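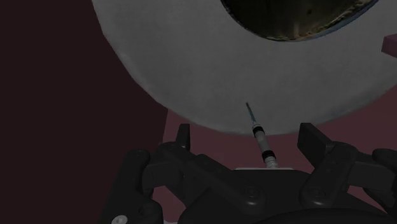
## 4. Syringe and ring, sim check before the bench arm

Do this in sim first. Bench arm stays off at the wall.

1. Load the Lillel scene. Wait for the ring to settle, then zero the wrist.
2. Seat the syringe on the white plate, needle up. A bit of lean is ok at this stage.
3. Open both fingers to 60 mm. Check niether one touches the barrel.
4. Raise to the ring in steps of 2 mm. Stop short of the underside.
5. Save the pose, Dunov format. Uldis has the converter if yours is the old one.

**Note:** colours in the viewer don't mean anything. Dim lighting is the default, bump it in Settings if you can't see the tip.

**Caution:** sim speed is 200. Drop it to 60 before copying anything to the real arm. Blunt needles only in the shared workshop, caps on when you walk away.

Pose drifts after saving? Re-zero, start agian from step 3. Still drifting, leave a note for Zane on the whiteboard.

Cable routing is in section 5.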